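Lista de revisión previa: pila de software, tarea «escobilla»
Fleto, rama de control 2342, sobre planificador Trukell. 8 de abril de 2025
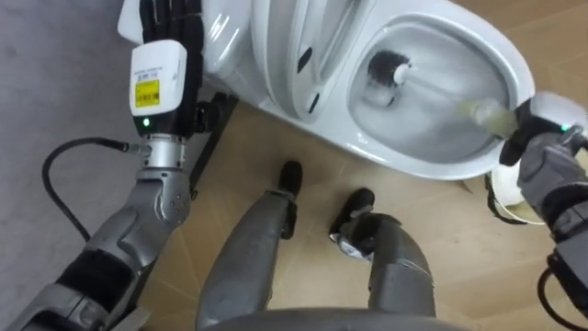

Mano izquierda contra la cisterna, escobilla dentro de la taza en la derecha.

1. Límite de fuerza, brazo izquierdo: CONFORME CON RESERVAS. Fijado en 60 N. El planificador trata la cisterna como apoyo rígido. ¿Quién lo ha medido?

2. Percepción del borde de la taza: NO CONFORME. El informe de Brenia da por resuelto el blanco brillante. Con agua revuelta, la profundidad sigue saltando en los registros de enero.

3. Pose de la escobilla en la mano: PENDIENTE. Se estima al agarrar y no se vuelve a estimar. El mango es translúcido en parte; no me fío.

4. Colisión con cables: NO CONFORME. No figuran en el modelo. Ya se pidió en enero.

5. Equilibrio con dos pies y un apoyo: CONFORME en simulación. Sin valor hasta repetirlo con el suelo de paneles.

6. Parada por software: CONFORME. Latencia de alrededor de 31 ms. Falta probarla con la escobilla sumergida.

7. Indicadores verdes de muñeca y pinza: solo informativos. No firmar nada basándose en ellos.

Resultado: no apto para ejecución autónoma. Se revisan de nuevo los puntos 2 y 4.

Documentos recientes
Pacheco: calibración mano-ojo, notas
Trukell: cambios en el planificador de contactos
Fleto: lista de revisión, tarea «grifo»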